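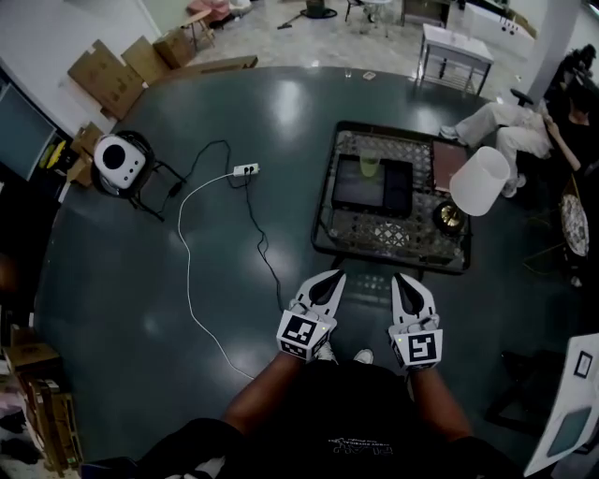 Driltemby Water Liaison Group
Minutes of the winter meeting, held at Ukorgate Parish Rooms

Print this page | E-mail this page

Last updated: January 16, 2026

Present: the chair, the secretary (minutes), the bailiff for the lower river, delegates from the Ukorgate and Driltemby angling clubs, a representative of the Egilsson netting station, a representative of Stasov Tags, and two riparian owners.

Apologies: the bailiff for the upper river; the Driltemby harbour office, again.

1. Minutes of the November meeting

Agreed, with one correction. Under item 4 the words "illegal netting has been brought under control" were struck out. The lower river bailiff said he had not used them and would like to know who had. The secretary said they came from a written update. The update could not be found.

2. Matters arising

The warning signs at Ukorgate slipway are still in store. The harbour office had promised to put them up before the close of the season. The chair will write once more. A Driltemby delegate asked what the letter would say that the last one had not.

3. Bailiff's report, lower river

One gill net was lifted below the weir pool, 100 metres long, with no tag or owner's mark. It held 8 sea trout, all dead. No one was seen at the net and no one has been charged. The bailiff watched the spot on the following tides and saw nothing.

The Ukorgate delegate said the figures showed netting was falling. The bailiff replied that the figures showed how often he was there, and that he had been there less. His hours on the lower river were cut in the autumn. He would not put his name to any statement that poaching was up or down on the strength of a single net. The meeting accepted this, and the chair asked that the group's web page should not claim a fall either.

A riparian owner asked whether the fish could have come from a lawful net that had drifted. The bailiff said the mesh was too small for any net licensed on this water.

4. Reports from the public

Few calls are reaching the bailiffs, and most arrive the day after. One caller had described a boat in some detail but left no number. The secretary suggested printing new cards with the reporting line on them. It was pointed out that the old cards are still in a box and that the line was not answered at night, when most of the trouble happens. The secretary is to find out who answers it, and when, before any money goes on cards.

5. Proposed tagging scheme

The Stasov representative gave a short talk on numbered carcass tags. Each licensed netsman and rod angler would fit a tag through the gill of any sea trout kept, and a fish offered for sale without one would be presumed unlawful.

Questions followed, and took up most of the evening.

The Driltemby delegate asked what would stop a tag being used twice. The representative said the tag locked and had to be cut off. The delegate asked who would check that it had been. No clear answer was given.

The Egilsson representative said the station already logs every fish it lands and saw no reason to pay for a second system aimed at people who would not be buying tags anyway. He asked whether any kitchen in Ukorgate had ever been visited about an untagged fish. The bailiff said not to his knowledge.

The chair asked for evidence from other rivers. The representative had a leaflet, which said that reported poaching had dropped where the tags were in use. It did not say on which rivers, over what period, or who had done the reporting. The secretary was asked to request the full results and to circulate them if they exist.

One riparian owner spoke in favour, on the grounds that a weak scheme might be better than the present one. The other thought it would mainly catch honest anglers who had left their tags at home.

Stasov offered 200 tags without charge for a trial. It was agreed not to accept them until the results have been seen and somebody has taken on the checking. The Ukorgate delegate asked for his disagreement to be minuted.

6. Access to the weir pool path

The gate was found open on several mornings. The padlock has been changed, though too many keys to the last one were handed out and the bailiff expects the same to happen with this. Keys to be signed for. The secretary will hold the list.

7. Any other business

A delegate had heard that sea trout were being sold from a van near the Driltemby turning. He had not seen the van and could not say who had. The bailiff will look in when he is next that way.

8. Next meeting

Spring, at Driltemby, subject to the hall being free. The harbour office is to be invited in writing.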